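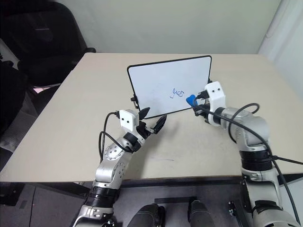 Blue marker does not come off small whiteboard, and how to keep the board from turning on its stand

Posted by Hsin-yi Wan in Home and Study, October 2024

Hello everyone. I have a small whiteboard for the table, with rounded corners and a thin black frame. It is held at the sides, with a black clamp and a knob on the left, and it can be tilted back. I use it for language practice with my two students, and I bought it second hand at the market in Estadbridge, so I have no paper with instructions.

I have two problems. The first one is the blue marker. If I write and wipe in the same lesson, everything is good. But if I leave the writing until the next lesson, a pale blue shadow stays on the surface. I tried a dry cloth and then a wet cloth, and the wet cloth made it a little better but not clean. I am afraid to use something strong, because I read that the surface can be damaged and then every marker will stay forever.

The second problem is that the board does not stay straight. When I write in the lower half and press with my hand, one corner goes up and the other goes down. I tighten the knob as much as I can with my fingers. After 5 or 6 words it has moved again.

Is there a gentle way to clean it? And is it the clamp which is bad, or am I doing something wrong? Thank you for your patience with my English.

Tsung-han Shih
Member, 21 posts

For the shadow, please try first the old trick. Take a dry-erase marker, black is best, and write over the blue shadow until it is covered. Do not wait. Wipe it immediately with a dry, soft cloth. The fresh ink makes the old ink soft and both come off together. Sometimes you must do it two times.

If there is still some color, put a little rubbing alcohol on a cotton cloth and wipe in small circles. Do it with the window open. After this, wipe with a cloth and clean water, and then dry it well before you write again. I have done this with my own board since January and the surface is still smooth. But I don't do it every day, only when it is needed.

Please don't use the rough side of the kitchen sponge, and no scouring powder. The small scratches can't be seen at first, but the ink goes inside them and then you will have a gray board.

Also check your marker. I had a set where the blue one was permanent and the others were not, and the caps looked almost the same. If yours is permanent, the trick with the fresh marker also works, only slower.

Lok-yiu Wu

just use hand sanitizer, works for me. never had a problem with the clamp

Sum-yee Siu
Member

I will answer the second part, as the cleaning is already explained well by Tsung-han.

I think your clamp is probably not bad. On boards which are held at the sides, the two sides must be at the same height. If the left holder is lower on the board than the right one, the weight is not even and your hand turns the board when you press. So I would do it like this.

Lay the board flat on a towel and loosen both sides. Measure from the bottom edge of the board to the holder, on the left and on the right, and make the two numbers equal. Mine were different by 2 centimeters, and I had not noticed it for a long time. Then tighten each side a little, change to the other side, and tighten again. If you tighten one side completely first, it pulls the board crooked.

If it still slips, look at the place where the clamp touches the frame. A smooth frame has not much grip. Cut a small piece from an old bicycle tube, or from a rubber glove, and put it between the clamp and the frame. It must be thin, or the knob will not close enough — I made this mistake with a thick piece and the clamp jumped off.

One more thing, about the writing. When you write low on the board, hold the opposite corner with your free hand. For long exercises I take the board off and lay it flat on the table, and I put it up again only when the students have to read from it.

Hsin-yi Wan

Thank you very much to all. I measured, and the left side was lower, as Sum-yee wrote. Now they are equal and I put in a piece of rubber glove. I wrote a whole list of verbs and it stayed in place. The black marker trick took away almost all of the blue shadow. For the rest I will buy the alcohol tomorrow.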